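My aunt Leena Toivonen has been waiting for a robot to tidy her desk for as long as I've known her, and every February, when the tax papers come out, she asks me if it's time yet. I tell her no, and then I feel bad, so this year I thought I'd write down why.

## Putting a pen away

Think about what tidying a desk asks of you. You pick up a pen, turn it a little, and let it drop into the right slot of a clear plastic organizer — and you do it while talking on the phone!

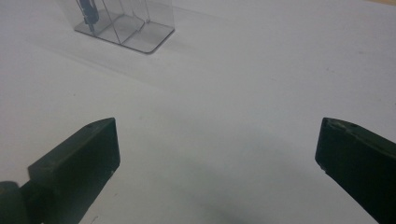 *Two gripper fingers and a clear container on a white tabletop.*

Clear plastic is hard going for a machine, which has to guess where the walls are from a few pale reflections. My friend Arvo Saarinen, who fixes packing machines over in Clornden, says he'd sooner teach one to lift 100 bricks than one pen, and I believe him. A brick doesn't roll, for one thing, and you can set it down a little crooked without anybody minding. 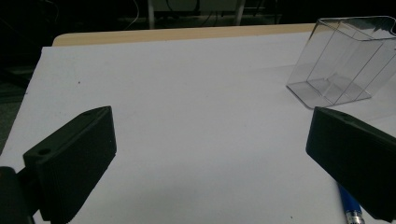 ## So, is it time yet?

I'd say we're closer than I would have guessed, and still a good way off for Leena. I'd happily pay $610 for something that cleared my desk slowly, even if it dropped a pen now and then (I drop plenty myself). I wouldn't pay $2000 for it, and I'll tell her so when she calls.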